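September 2026, Uvorholm

Walked the coast path to Nastton, 133 steps down to the harbor!

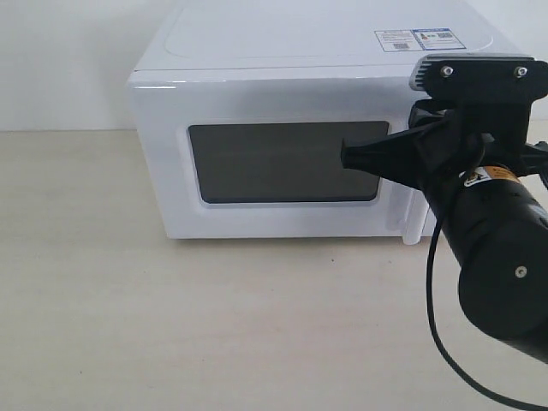
My knees hated me, but the old chapel was open.

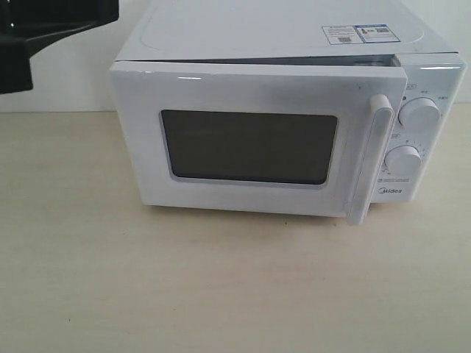
Supper was soup from the Moffat bakery. I'm learning these little rentals (plain white microwave, one narrow strip of controls) and I don't mind a bit.
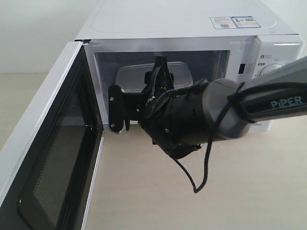 Ferry to Ondano tomorrow, 12 dollars each way. I could go for a baked potato first, and with the door swung wide open like that there's room for a big one.

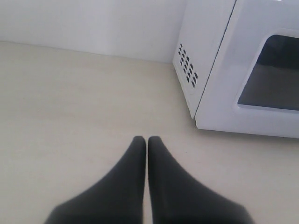 Bed now, boots by the door.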